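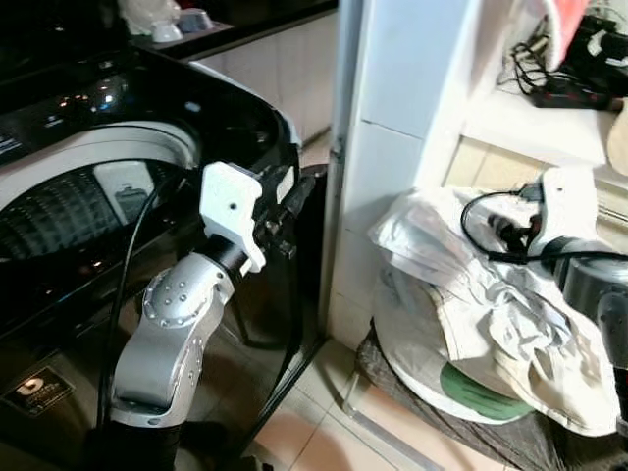 Re: [robotics-club] Laundry task, order of steps
15 February 2022

On the club list, the Pomon team wrote:
> Do we start with the bag or the washer? Our script has
> both arms moving at once and it stops at step 2.

Start with one arm. Keep the other still over the white bag while the first goes to the rim of the washer near the hinge. The Kollar script does it in that order. Set the timeout to 1000 ms and log every run, including the bad ones. We have 46 logged and need 77 before the Statmont meet.

Please keep the cables clear of the drum opening.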